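Relotier Reports That Its Robot Can Put Away a Bowl, Asks Public to Hold Applause

Simulated kitchen trials cover putting dishes in an upper cabinet. Laundry remains yours.
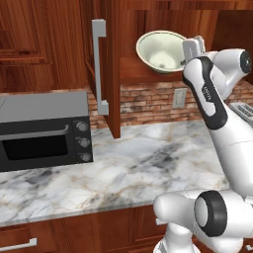
Relotier, which writes control software for robot arms, today published the results of its first household chore trials and would like to manage your expectations before somebody else raises them.

The company ran 500 attempts at a single job: pick up a bowl, lift it to an upper cabinet, set it on the shelf and let go. The software completed the job in 88 percent of them. All of the attempts took place in a simulated kitchen, where dropped dishes cost nothing and sweep themselves up.

"Eighty-eight percent sounds terrific until you picture your own cabinet," said Lorcan Ó Briain, head of household trials at Relotier. "If I broke dishes at that rate, I would be asked to leave my house."

Most of the failures came at the very end. The arm would reach the shelf and release the bowl a little early, or catch the rim on the cabinet on the way in. A smaller group of runs ended with the bowl held in the air until the clock ran out, a result the team logs as "undecided" and which Ó Briain says will be familiar to parents of teenagers.

The trials were built in Clavance, the company's kitchen simulator. Clavance changes the countertops, cabinets, appliances and dishes between runs so that the software can't simply memorize one room. Relotier plans to add stacked bowls next, followed by mugs, whose handles the team has been putting off.

Each attempt was limited to 4 minutes. Staff members given the same job in the office break room finished in seconds, though several had to be asked twice.

Relotier is also releasing its scoring rules. A run counts as a success only if the bowl is upright on the shelf and the gripper is clear of it. Near misses are counted as misses. The company says it has watched enough robot videos with a cheerful soundtrack and a suspicious cut in the middle, and has published every run at normal speed, including the dull ones. There are a great many dull ones.

Tests with physical arms will begin in January at the Nikolaidis workshop, where 2 practice kitchens are being fitted out. The dishes for the first round will be plastic. Tramico, a supplier of shop shelving, will join a separate study on restocking small stores, a chore that Relotier expects to be easier in some ways (the shelves have no doors) and worse in others (the customers move things).

Asked when a household might buy a machine that empties the dishwasher, Ó Briain declined to name a year.

"My advice is to keep whatever arrangement you have now," he said. "If that arrangement is your spouse, say thank you."

The full results, scoring rules and run videos are available on the Relotier website. Requests for interviews may be sent to the press office, which is staffed by people and closes for lunch.

About Relotier

Relotier develops software that helps robot arms handle ordinary objects in homes and shops. It does not currently sell a household robot and asks that readers stop sending deposits.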